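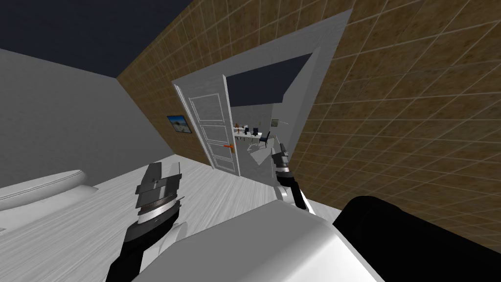 Door rules and good manners: our visit to the Planatmont open day

We got to Brollbridge just after nine on 21st March, and the line for badges already went down the stairs. Planatmont had opened its whole simulation floor, and I could happily have stayed a week!

The best stop for me was the doorway session. The team there writes house rules for two-armed robots working in homes, and every rule gets tried in simulated rooms before a real machine goes near a real door. They have 322 room layouts so far, with up to 68 doors in the harder sets (yes, we asked to see those too).

A few of the rules, copied from my notes:

Stop before the threshold and check the far room, furniture included.
Never close a gripper on a door edge or a jamb.
Keep the second arm where it can't swing into the door.
If the view is tilted or blocked by the robot's own body, slow down first and replan second.

That last one started a great argument over coffee – how slow is slow? The current draft says 20 percent of normal speed, and a visitor from Rizk thought that was far too cautious in a hallway.

Upstairs, Skalturent showed its logging sheet, which records every contact, even a light brush against a frame. I came home with a copy and two pages of questions. The next open day is in November, and the draft rules should be out for comment by then.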